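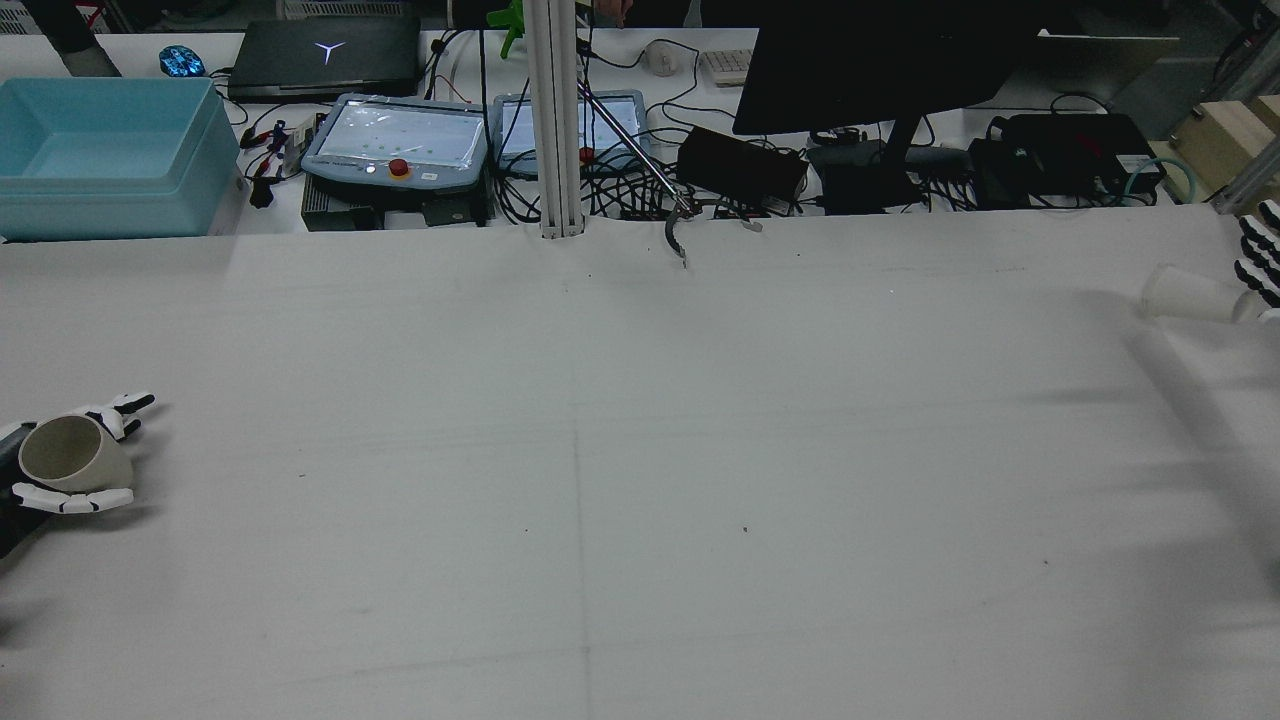

Two-hand cell with ceramic and paper cups on the gridded work surface.

Equipment planning: frequently asked questions
Last revised 01/10/2024

Should we budget for one hand or two?
Price both. The second hand also adds a forearm, cabling and a share of the controller rack. On the Varko quote it came to more than the table and framing together.

How much bench space do the electronics need?
More than the supplier drawing shows. Allow a separate bench behind the work table for pendants, controller, power supplies, monitor and laptop. Cable runs are not included in the Grumach footprint figure.

What should we put aside for consumables?
Cups, table sheets and fingertip covers go on one budget line. Order paper cups in packs of 200 and ceramic cups in boxes of 20. Table sheets are charged to the site.

What is the lead time?
Hands from Wullesa: 17 weeks. Extrusion from Benavides: 5 weeks. Place the hand order first. Orders confirmed after July fall into the next budget year.

Can we lease?
Arms and controllers, yes. Hands are purchase only.

Is a spare hand necessary?
For single-shift use, no. Hold a finger set and one wrist cable.

Who approves a change to the specification?
Khalil Mahasneh, in writing, before the purchase order is raised.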